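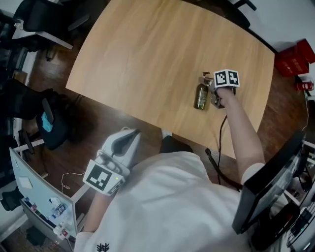 Is 132 demos enough to teach a pick task, or is our club fooling itself?

Asked in: Student robotics > Data and training

I help out with a college robotics club (we call the project Calado) and I need an outside opinion before we sink the rest of the semester into this.

The plan, as it was sold to us: wear a gripper on each arm, do everyday table chores by hand, record it, train a policy, put it on our arm. The current task is a green pump bottle on a light wood table. Reach in, close the fingers, move it to the other end of the table, let go. We started in April and have 132 good recordings of it. The grippers carry printed marker patterns so their position can be tracked, a cube on the right one and a flat plate on the left.

My doubts, in no special order:

The left gripper does nothing in this task. It hangs there. We still record it every time and I can't get a straight reason why.

The cable on the right one runs down over the table and off the edge. People move differently when they're minding a cable. I've watched myself do it.

Every demo is the same bottle, same table, same room. Our trained policy gets the bottle on 2 tries out of 20. The two it got were both with the bottle near the right side, where most people happen to put it down.

The student leading this says we just need more, and the number going around is 3,000. That's a lot of bottle. Nobody can tell me where the figure comes from except that it was in somebody's slides. Before I ask a bunch of sophomores to give up every Tuesday night, does more of the same fix anything? We're using the Wutlow training scripts with default settings if that matters.

3 answers

Answer 1 (accepted)

I'd be suspicious of the 3,000 too. More of the same gets you a policy that is very sure about the right side of the table.

Before recording anything else, replay a handful of your demos on the arm open loop, no policy at all, bottle put back exactly where it was. If the arm misses then, your problem is tracking or calibration and no amount of data will help. We lost most of a term to this. Our marker cube had been taken off and put back slightly turned, and every demo after that was wrong by a thumb's width. The training loss looked great the whole time, so don't let anyone show you a loss curve as proof.

If replay works, then change what you record. Put tape marks over the whole tabletop and make people draw the start position out of a hat. Turn the bottle so the pump faces different ways. A pump head sticks out to one side and that matters a lot for where the fingers can go. Swap in a second bottle at some point, but do it after you have one bottle working from anywhere on the table.

On the left arm: drop it from training for this task. Keep recording it if you want, the files aren't that big, but if it's in the action space your model is spending effort learning how a bored arm dangles. Check how it's hanging in each person's demos as well. If one person lets it hang and another holds it up at the waist, that's noise you paid for.

Cable: clip it to the upper arm with some slack. Costs nothing. I doubt it's your main problem.

Also, 20 tries is thin. Two out of 20 and four out of 20 are the same result as far as I'm concerned. Fix the start positions for testing, write them down, and use the same ones every time, or you'll be arguing about luck until finals.

- Conceição Pinheiro

Answer 2

Just collect more data. We had the same thing with our Nareritz entry and it got better when we had more. Also try a bigger model. Defaults are usually fine.

Comment on this answer, from the original poster: Better from what to what? And did you change the positions at the same time, or only the count?

Reply: not sure, someone else ran the tests. I think we moved the table too

Answer 3

Only adding to the first answer. Check that the markers stay visible to the tracking camera through the whole reach. When the gripper comes in beside a bottle the wrist turns, and with a flat plate you can lose the pattern at a bad angle. A cube is more forgiving. Plot the tracked position over time and look for jumps or flat spots right around the grasp. The Erari viewer does this if you already have it, otherwise any plotting script will do. Throw out the demos with gaps. You may end up with a lot fewer than 132, sorry.

I don't fully agree about leaving the left arm out. If the next task needs two hands you'll want those recordings in the same format. But for this one, sure.

Update from the original poster

Did the replay test with the bottle back in its spot. The arm closed short of it on most of them, so it's calibration, at least partly. Recording is on hold until that's sorted. I still don't believe in the 3,000.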